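4.2 Placing the Unit and First Heating 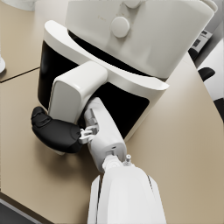 Fig. 7. White air fryer on tabletop, control knob and front drawer.

1. Set the unit on a level, heat-safe surface. Leave 17 cm free behind the air outlet.
2. Pull the drawer out by the handle and remove all packing material.
3. Wash the basket in warm water. Dry fully.
4. Plug the cord directly into a grounded wall outlet. Do not use an extension cord.
5. Run the unit empty at 400 °F for ten minutes. A slight odor is normal on first use.

CAUTION: Do not block the outlet or place the unit under a low cabinet.

NOTE: For replacement baskets, quote Troltell part 2699. Cleaning is covered in section 6.

Rev. 6/23/18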